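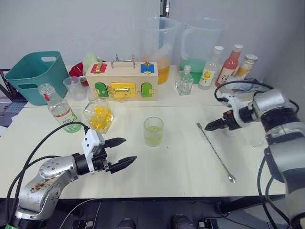 Vultdale cordial

Vultdale cordial is a sweetened, non-alcoholic drink concentrate made from gooseberries, sugar and water. It takes its name from Vultdale, a farming valley on the upper Virk River, where it has been made in homes and small works for several generations. It is normally diluted before drinking and is served cold in summer and hot in winter.

Ingredients

The traditional cordial contains only underripe green gooseberries, white sugar and river or well water. Many households add elderflower heads or a strip of lemon peel. Versions made with red gooseberries are pink and are usually sold under a separate name. Commercial makers also add citric acid, which extends shelf life and reduces the amount of fruit needed.

Preparation

The berries are topped, tailed and simmered in water until the skins split. The pulp is hung in a cloth overnight and allowed to drip. Pressing the cloth gives a larger yield but makes the liquid cloudy, and pressed cordial was long sold at a lower price. Sugar is then dissolved in the strained juice over low heat, and the syrup is bottled while hot. The usual dilution is one part cordial to 4 parts water.

Color varies with the ripeness of the fruit. Cordial from early berries is pale green or yellow when diluted, while late-season fruit gives a deeper gold. Bottles kept in strong light turn brown within a few months.

History

Gooseberries were planted in Vultdale as hedging between sheep pastures, and the fruit was at first used mainly for jam and for sauces served with fish. Cordial making grew after the railroad reached the market town of Bruvley, which gave the valley a steady supply of cheap sugar and glass bottles. The largest producer, the Zunder works, opened beside the Bruvley freight yard and employed 77 people at its peak. Its output reached nearly 2,000 cases a year.

A fungal disease, American gooseberry mildew, damaged many of the older hedges, and several growers switched to black currants. The Zunder works closed its bottling hall and later sold the name to a soft drink company outside the region. Production in the valley continued on a small scale, mostly for farm shops and fairs.

Present-day production

Growers in the valley now plant mildew-resistant varieties. A local quality mark, introduced on March 19, 2024, requires that all fruit be grown within the Virk watershed and that each batch not exceed 900 bottles. Added coloring is not permitted.

Uses

Besides its use as a drink, the cordial is poured over sponge cake, mixed into salad dressings and used to glaze roast pork. In Bruvley, bakeries sell a flat bun brushed with undiluted cordial during March.

See also

Elderflower cordial
Fruit syrup
Gooseberry fool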